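Card Sleeves, Shuffle Wear and the Melach Box

I sleeved Melach last month, all 465 cards of it, and kept notes because the published card sizes did not match what was in the box.

The rulebook gives one size for every deck. With calipers I got two. The event and market decks are the standard 63 by 88 mm. The route cards are a hair under 62 mm wide, which leaves enough slack in a standard sleeve that the card slides when you riffle it. After 22 plays the unsleeved route deck already had white edges on the short sides, so leaving it bare was out.

I tried three thicknesses on the route deck. Thin sleeves split at the bottom seam during the first evening. Medium sleeves held up, but the slack gave the deck a lean and it fell over whenever somebody bumped the table. Thick sleeves stood straight and shuffled well in halves, though the full stack is too tall to hold in one hand. I went with thick for the route cards and medium for everything else. Mixing thicknesses is fine in this game because the decks never combine.

The tray is the next problem. The card wells are cut for bare cards with a few millimeters to spare. Sleeved, the market deck clears the lid. The event deck does not, and the lid lifts at one corner. I pulled the divider between wells two and three, which is only friction-fitted, and laid the events on their side. The lid now closes flat. If you own the Lurkari expansion this will not work, as it adds 43 cards to the same well. Those live in a separate deck box for now.

Shuffling. Pile shuffling does not randomize anything and takes forever with this many cards. I split the market deck into thirds, mash each third seven times, swap halves between thirds, and repeat once. Setup is four minutes with two people on it. Kazuhiro Fukuda suggested dealing the discard straight into three stacks during play, so that the thirds are ready when the reshuffle comes. We have done that since September and it removes most of the pause in round four.

One warning about matte backs. New sleeves from different production runs can differ slightly in shade, and in Melach the card backs matter, since the top of the route deck is drafted face down. Buy enough for a whole deck at once and keep the spares from the same packs together. I bought 200 for the route cards and have a small bag of leftovers labeled with the deck name.

Next up is Cevow, which has square cards and no tray at all. 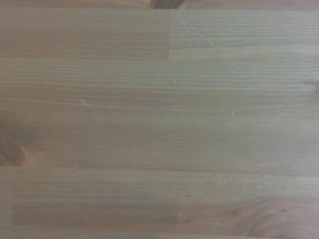 Sudheer Poduval: We had the same lid problem and got around it by putting the market deck in medium sleeves and leaving the events bare. They only get drawn once a round and ours still look fine. Did you measure the Lurkari cards too? Mine seem to be the narrow size, and I would like to know before I order more thick ones.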